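Me apunté al club de robótica de Salta pensando en carreras y laberintos, ¡y llevo desde marzo peleándome con una tostadora verde! El reto del curso se llama Kuden y suena a broma: el brazo tiene que sacar la tostada sin aplastarla. Vamos por el intento 156 (con 2 pinzas distintas) y yo ya sueño con migas. Lo que más me engancha son las discusiones sobre cuánto apretar.

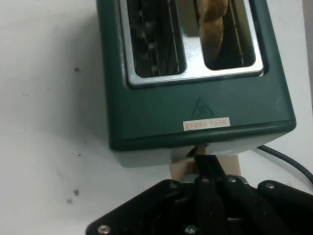 Naciri opina que apretar menos es fácil, y que lo difícil será soltarla en el plato.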